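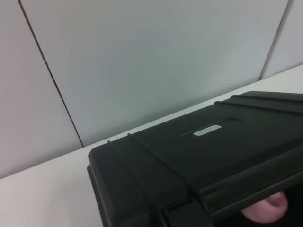

Wrist view, black case on the white table, one fingertip under the front edge.

List: fallent-collect
Subject: Re: case-handling task, wrist frames and label visibility
From: Gayan Siddiqui

On Monday Piyumi Siriwardena wrote:

> Before we commit to another 300 demonstrations of the case task I would
> like to settle two things. First, should the wrist stream be stored at
> the full rate or thinned? Second, Stijn's loader drops any episode in
> which the fingers are out of view for more than 40 consecutive frames.
> Applied to the case task this throws out a lot of good approaches. Is
> that intended, or left over from the cup task?
>
> Also, please say which view the annotators should use to mark contact.

Taking these in order.

Rate. Store it at full rate. Thinning can be done at load time and it can't be undone. The Rudov disks have room for the whole batch if the old calibration runs are moved off first. Chaminda has the list of what can go.

Finger visibility. It is left over from the cup task. The rule was written to catch a dead camera or a wrist mount that had slipped, and with a small object it worked. A case this size fills much of the wrist view and hides the fingers for long stretches, even when everything is in order. I propose we turn the rule off for this task and check the gripper encoder instead. If the encoder is live and the stream has no gaps, keep the episode.

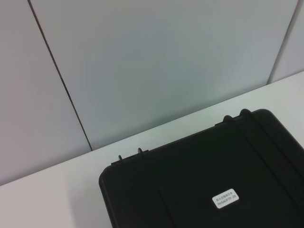 Vol. 2, No. 12

The second still is the sort of frame the rule counts against an episode. No part of the gripper shows, but the rear edge, the hinge knuckles and the label are all in view, and those are what the pose estimate needs. I would not want to lose it. In the first still the label is too blurred to read. In the second there are two lines, and the lower one looks like RH5ADFTP-2R. Please don't use the text as an object key. Use the case ID from the episode header.

Contact. Annotators should mark it from the side camera and confirm with the motor current. The wrist view gives you one pink fingertip against black plastic in deep shadow, and from that I can't tell a light touch from a firm hold. Nilmini tried marking 12 episodes from the wrist view alone and her start times did not agree with the current trace. If the side camera is blocked, set the contact field to "unknown" and go on. An empty field breaks the Chowdhury export.

Two smaller points on collection:

- Vary the angle of the case between episodes. Most of the current set has it lying at close to the same slant to the back of the table, and the policy will learn the slant.
- Don't trim the start of an episode to the first frame with a finger in it. We need the approach.

The panel seams behind the table are a separate worry. They are straight, dark and easy to find, and a network may use them to locate itself. Stijn has a crop test for this in the Nilmont branch. I would run it on the existing episodes before the new ones are recorded.

If there are no objections by Monday noon I will change the loader setting and reprocess the rejected episodes. Piyumi, can you hold the annotation queue until then?

Gayan

fallent-collect mailing list | Contact the list owner | Copyright Fallent | Back to top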